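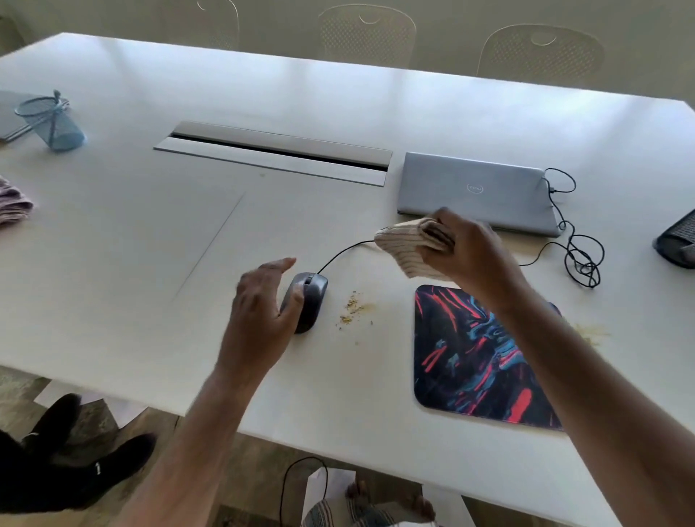 1/ Route for the November ski trip is set and I am so happy with it! Inmont to the Stoston hut and back, 60 kilometers all told, with the high point at 632 meters. Four of us going: me, Golnar Kazemi, Margit Bodnár and Hamish Gillies.

2/ Hamish has done the Adams valley in the dark season before (twice, the lucky guy) and he talked us out of the lake shortcut. Early ice, running water under it, no thanks. We're taking the east shore, longer but such a pretty line.

3/ Rules we all signed up to: one sat phone and one beacon, carried by different people. Check-in with Zohreh Asadi at 6 p.m. every evening. If she hasn't heard from us by 9 she calls the rescue desk in Inmont. 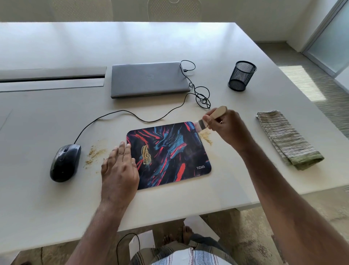 4/ Turnaround is 1 p.m. wherever we are. Margit wanted 2, we argued over soup, 1 won.

5/ Cold limit for starting a leg is 15 below with wind. Without wind we'll talk about it. I've got new overmitts and kind of hope it gets close!

6/ Big thanks to Bijan Asadi, who went through our stove kit and found a cracked seal on the pump. Spare is on order, and we'll carry two pumps now.
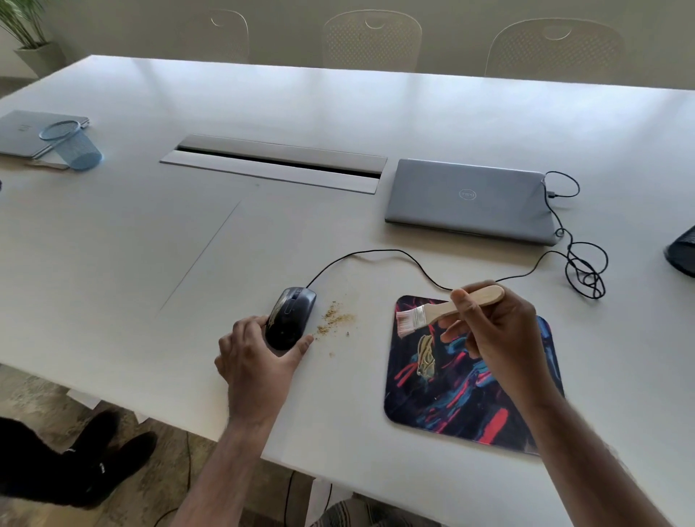
7/ Food is Golnar's department and she's going all in: lentil stew, flatbread, a frightening amount of butter. I've been put on chocolate duty, best job I've ever had.

8/ If you've slept at Stoston this late in the year, is the woodshed usually stocked? And does the door still stick?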